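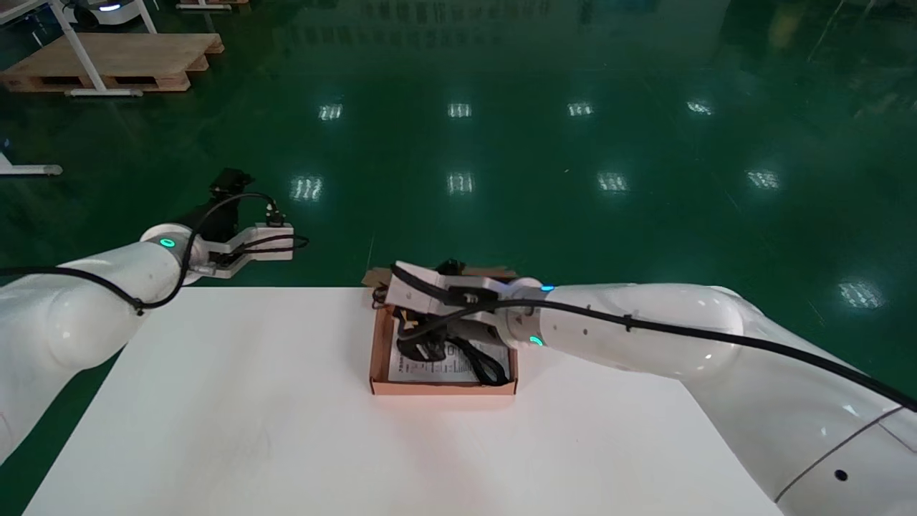 August 29, 2019

Adhesive creep, lap shear coupons, second series. Continues from the July pages.

Doucet two-part epoxy, batch from the opened tin. Mixed by weight this time. The volume marks on the cups read high and I no longer trust the July ratios. Bond line set with glass beads, coupons clamped overnight, squeeze-out trimmed with a razor before loading.

Dead load 500 N per coupon, chamber at 23 C. Dial gauge zeroed after the load was on – in July it was zeroed before, so the first reading in that set includes elastic stretch and the two sets can't be laid over each other without a correction.

Readings at 1, 10, 100 and 1,000 minutes. Curve is flattening up to 100. The last point is due tomorrow morning and Ita Coughlan will take it. Please write the chamber temperature next to it, not only the gauge value. 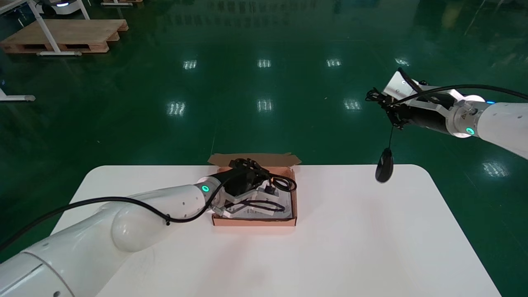 Shallow cardboard box, flaps folded out, on the white table.

Wemach primer: one coupon let go at the primer, bare metal on one face, clean film on the other. Probably the wipe. Solvent was from the squeeze bottle and I don't know when that was last filled. Repeat with fresh solvent and a new cloth for each face.

Skevenis film adhesive still in the freezer, unopened. Needs to reach room temperature in its bag before cutting.

To do:
correct July set for elastic stretch
ask Sturkano for the cure schedule, current revision
new blades
relabel coupon tray, the marker is rubbing off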